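Section 9: Fruit, plates and the guest bedroom

This section of the Fernlow House handbook covers fruit taken up to the bedrooms on a plate. It applies to the Farkov and Tran rooms. The Andach room has its own fruit bowl on the landing and is dealt with in Section 12.

9.1 What you need

One round plate from the dark set, kept on the second shelf of the pantry
A patterned cloth, washed and ironed
Oranges, three or four to a plate
Sugarcane, already peeled
A heavy knife and the large chopping board
A damp tea towel

9.2 Preparing the sugarcane

1. Put the damp tea towel under the board so that it does not slide.
2. Cut the cane between the joints. The joints are hard and will turn the blade.
3. Stand each length on end and take the skin off in strips, working downwards and away from your other hand.
4. Trim off any brown or reddish patches. If the cane smells sour, throw the whole length away.
5. Rinse the pieces and pat them dry.

Caution: Do not try to snap peeled cane by hand. The ends splinter into long fibres and these can get under a fingernail.

Note: Peeled cane dries out quickly. Do it last, after the bed is made and the cloth is down.

9.3 Setting the plate

1. Wash the oranges in cold water and dry them.
2. Spread the cloth flat and put the plate on it before you load it. A full plate is awkward to carry upstairs.
3. Put the largest oranges in first, towards the middle, and fit the others against them.
4. Lay the cane across the fruit or lean it between the oranges. Pieces of different lengths are fine.
5. Give the plate a gentle nudge. If anything rolls, move the cane so that it holds the fruit in place.

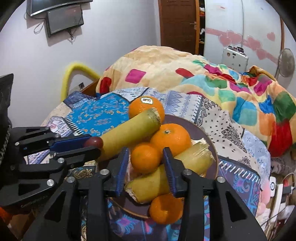
Keep the plate well clear of the quilt. Cane juice is sticky and dries hard, and the quilts have to go out to be cleaned. If juice does get on one, dab it with cold water straight away and note it in the laundry book — do not rub.

9.4 Clearing away

1. Take the plate down each evening, even if there is fruit left on it.
2. Put chewed cane and peel in the compost caddy. Cut long pieces in half first or they jam the lid.
3. Whole oranges can go out again the next day. Peeled cane cannot.
4. Shake the cloth outside, then wash it at 30 degrees with similar colours.

Caution: Fruit left overnight brings ants, mostly from May to October. If you see any, wipe the surface with soapy water and leave fruit out of that room until they have gone.

Replacement plates are stock number 3060 in the pantry list.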